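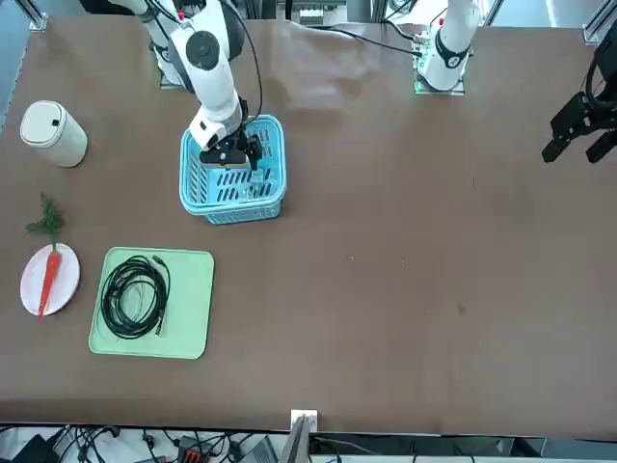 What should I budget for besides the arms themselves?
Mostly the dull bits – grippers, clamps, cables, spare fingers and somewhere solid to bolt it all down.

I get asked this nearly every week, so I've put it on the page for our two-arm Dundolby bench set (hello, Do-yoon Sun here, I look after the bench kits at Flunadon). The set comes with both arms, both grippers, base plates and the power leads. The table is extra! Lots of you have a perfectly good one already and I'd hate to sell you another.

Please measure before you order. You want 50 cm clear behind the bases for cabling, and do put a decent power strip on the list – I forgot mine the first time and lost an afternoon to it.

Things to pick up and put away are cheap. A basket, a plate, a tray and a bin with a lid will keep a pair of arms busy for ages, and £50 covers the lot with change for a carrot or two.

Spare finger sets come in packs of 8. Soltine grippers fit as well, but you'll need the adapter ring, so tell me when you order.

Lead time is 7 weeks. Prices on this page checked 30/08/2023.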